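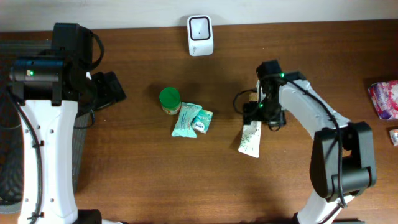
Review: The Naslow Tabletop Safety Handbook for Two-Arm Setups

By Wendelin Schwaiger, October 2021

I've read a lot of safety guides written for factory cells, with cages and light curtains and floors painted yellow. Finally, somebody wrote one for people whose robots live on a wooden table! The Naslow handbook is 236 pages, and I got through it in a weekend with a pencil in my hand.

The best chapter is the one on cables. It wants every cable tied to the link it runs along, with slack left only at the joints, and it has you move each arm slowly through its full reach before you lock the ties down. I had skipped that step for months. We redid both arms the next morning and I sleep better.

Chapter 14 covers what goes on the table - jars, pouches, small boxes, tubes. Start with the group between the arms, keep spares out toward the edge, and lift one thing at a time until both grippers have passed the slow-speed check. I love that the drawings use ordinary groceries and bathroom stuff, the kind of crinkly, squashy things we work with (a tube is a great test of grip force, by the way).

The start-of-day checklist has 38 items, and with 2 people it goes quickly. I'd cut a few. The section on indicator lights is thin too, and says only to write down what each color means on your own arms and post it by the table. Good advice, but I wanted more!

The spiral-bound copy lies flat, so get that one.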